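Mullgate open day, quick notes

Got in late, parking is a mess, go in by the loading dock side. Free coffee, bad. Hằng Bùi from Lirnalex was giving the tour for our group and she talks fast so I may have some of this wrong.

What I wanted to know: can any of this stuff do a chore yet? Put toys away, clear a counter, restock a shelf. Short answer, sort of, slowly.

Small parts are the hard bit, she said. A box on a conveyor is easy, it's always the same box. A toy brick gets dropped any which way, and then you need a thumb in the right place and not too much squeeze. They like bricks for practice because a kid can do it and a machine mostly can't. Buttons and switches are the next thing, pushing the right one without leaning on its neighbor.

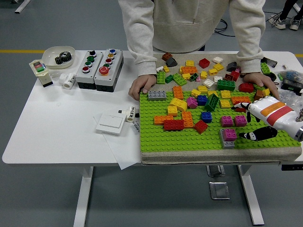

Asked about speed. A tidy-up she'd do in 3 minutes took their best setup about 30 last time they timed it, with someone standing by. Sang Giáp (runs a small repair shop, was in our group) asked would it sort his screw drawers. Hằng laughed, said ask again in August. He wasn't joking, he has 217 drawers.

Dusent had a booth down the hall with a towel folding demo. Down for lunch when I went by, went back later and still down. Took a leaflet. No price on it, just "contact us".

For shop floors I'd say closer than for homes. Same bench, same bins, lights always on. My kitchen is not that. Would I buy one now, no. Would I go again, yes, but earlier, and bring a sandwhich.

Lirnalex is in room 63, past the elevators. The signs are wrong.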